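A Year Without the Dryer

Posted in: House, Money

The dryer quit last September. It had been squealing since the spring and I had been ignoring it, and then one evening it ran a full cycle with the drum standing still. The clothes came out in the same wet lump they went in as, only hot on one side.

It was an Altano, the tall kind that came with the house, and I had no idea how old it was. The repair guy came from Benwood on a Tuesday, took the back off, and showed me that the belt was gone and that one of the rollers had worn flat. He could fix both. With the call fee the quote was $394. I asked what he would do and he said it depended on how much I liked the dryer, and I said I didn't have feelings about it one way or the other. He wrote the number on a card and left it on top of the machine.

I meant to decide that weekend. I strung a line across the back porch to get us through, and I'm writing this a year later with the card still on top of the dryer and the dryer still broken. We use it as a shelf.

A few people asked me how this works in practice, mostly after I complained about it at length in the comments of the gutter post, so I'm putting it all down in one place.

The line

I started with cotton clothesline from the hardware store, which was a mistake. It stretched. By the second week the sheets were touching the porch boards and I was retying it every time. I replaced it with the plastic-coated wire kind and a tightener, and that has held up fine, except that the coating gets dirty and you have to wipe it down or it leaves a gray stripe across everything. I keep a rag in the clothespin bag for this and forget to use it maybe half the time.

The porch faces east. Morning sun until lunch, then shade. Anything that goes out by eight is usually done by mid-afternoon from May to the end of September. Jeans take longer and so does anything with a hood. I have stopped buying things with hoods.

Pins: the wooden ones with the heavier spring. The cheap ones split at the first frost. I tried the plastic ones in bright colors and the sun made them brittle by July, and I was finding small pieces of them in the grass until I mowed the last ones up.

The other thing about the line is the weather, which I now follow closely. Dustcombe is in a valley and the forecast for the county doesn't really apply to us. If there's cloud sitting on the ridge at breakfast it will rain here by noon whatever the phone says. My neighbor Hường Lại told me that the first week, over the fence, while I was hanging towels. I left them out. She was right, and I've gone by the ridge ever since.

She has dried everything outside for as long as I've lived next to her and she has a system. Shirts are hung by the hem, upside down, so the pin marks end up where you tuck them in. Pants by the waistband, inside out, pockets hanging free. She told me I was doing the towels wrong, too. You snap them hard a few times before you pin them, and again when you take them down, and they come out less like cardboard. I wouldn't say soft. They're still line-dried towels. My daughter calls them the scrapers and has a bath towel of her own that she keeps in her room and won't let me wash.

Winter

From November on the porch is no good for anything but sheets on a windy day, and the whole business moves to the spare room. That took some working out.

I bought a folding rack, then a second one, then a small dehumidifier. The first rack alone was not enough and the room got damp. The window ran with water in the mornings and I found a bit of mold behind the bookcase, which scared me into buying the dehumidifier that same day. It draws 200 watts and I run it with the door closed for the evening. A load hung after supper is dry by the next night. Without it, two days, sometimes three, and the clothes smell like a basement.

Spacing matters more than anything else I tried. If two shirts are touching, the part where they touch will be wet long after the rest is done. I used to cram the whole load onto one rack and then wonder why it took until Thursday. Now I do smaller loads more often. I do a load most evenings and it is never very big, where I used to save everything for Sunday and run four in a row.

An extra spin helps too. Our washer has a spin-only setting that I had never pressed in my life. It adds a few minutes and you would be surprised at the water that comes out of towels the second time.

Small things

Socks are the part I like least. In the dryer days they just went in with everything else, and now each one has to be dealt with on its own. Thin ones are no trouble. Thick ones hold water in the toe and the heel for what seems like forever, and if you put them away too early you find out about it in January when you reach for the warm pair and the warm pair smells.

What I do now is hang them by the toe along the bottom rail of the rack, where the heat from the floor vent gets to them, and turn them once. The fuzzy kind I turn inside out before they even go in the wash. Then, once they feel dry, I lay them out on the bed for an hour with the rest of the whites before I pair anything up. The bed step was my husband's idea. I thought it was fussy and I do it every time. 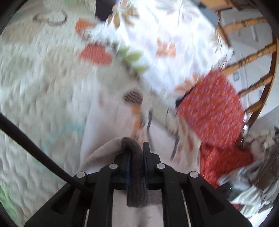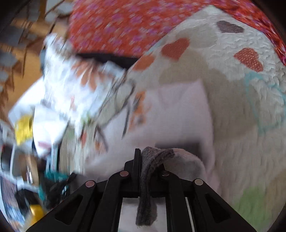
The pairing itself goes faster than it used to. I think it's just that the loads are smaller, so there are fewer to look through. We've lost hardly any this year. I had always assumed the washer ate them, but I now suspect the dryer was where they went, and at some point I'll take the back off and look.

Underwear and washcloths go on one of those round hangers with clips. Hường has one from Tăng, the housewares store out past the fairgrounds, and I got the same one. It folds flat and it hooks over the shower rod. The clips are strong enough to leave a dent in elastic, so I clip by the side seam.

Things that still don't work

Comforters. I've tried draping one over both racks like a tent and it took the better part of a week and never really fluffed up. We take those to the laundromat on Front Street now, in spring and fall, and use the big machine at the end. It's an hour out of the day and I bring a book.

Pet hair. The dryer used to pull most of it off into the lint trap and I never gave it any thought. We have one cat, a long-haired one, and everything dark in the house now has cat on it. Shaking things outside gets some of it. A damp rubber glove gets more. I have made my peace with the rest, or at least I've started wearing more gray.

Guests. My sister-in-law stayed for a week in February with her two boys and the spare room was where they slept, so the racks had to go in our bedroom. The boys went through a set of clothes by lunchtime every day. By the fourth day I had shirts on the backs of the dining chairs and gave up and went to the laundromat with all of it.

Forgetting. If you forget a load in the dryer, you have a wrinkled load. If you forget a load in the washer overnight, you have to wash it again. I've done this more than I want to admit. I set the timer on the stove now, and the timer on the stove is loud enough that somebody else will go and deal with the laundry just to shut it off.

The money

I kept track of this, since money was the excuse for putting off the decision in the first place. Going by the bills, we used 388 fewer kilowatt-hours over the year than the one before. That's with the dehumidifier in there. It's less of a drop than I expected. We weren't heavy users to begin with, and I know a chunk of any change like that is just whether it was a mild winter, which it was.

Against that I spent money on the racks, the wire, the dehumidifier, and more clothespins than one household should own. I added it up at the kitchen table and it comes out close to even for the first year. Next year it should be ahead, if nothing breaks and I stop buying pins.

Clothes are lasting longer, I think. It's hard to prove. The black T-shirts are still black, and the elastic in the pajama pants hasn't gone, when it normally goes by spring. The collar on my good blue shirt looks the same as it did last year. On the other side of the ledger, I left a red sweatshirt out on the porch for most of July and it's now two different shades of red, with a line across the chest where it folded over the wire.

The time is the real cost. I figure hanging and taking down is 5 minutes at each end for a small load, and some nights that's fine and some nights I stand there with a wet pillowcase and think about the card on top of the dryer. In the summer I don't mind at all. It gets me outside before work, and Hường is usually out there too, and we've talked more this past year than in all the years before it. She's giving me some of her mint, which I'm told I have to keep in a pot.

My husband would like a dryer again. He has said so plainly. He has also taken over the evening rack most of the winter without being asked, so he gets a vote. We agreed to look at it again after the holidays. If we do get one I'd want a small one, and I'd want to put it where the old one is, and that means finding another place for everything that's on top of it: the detergent, the iron, two boxes of light bulbs, and the cat, who sleeps up there in the afternoons.

I still owe you the second half of the gutter post. The downspout on the north side came loose again last week and I'd like to fix it before I write about how I fixed it.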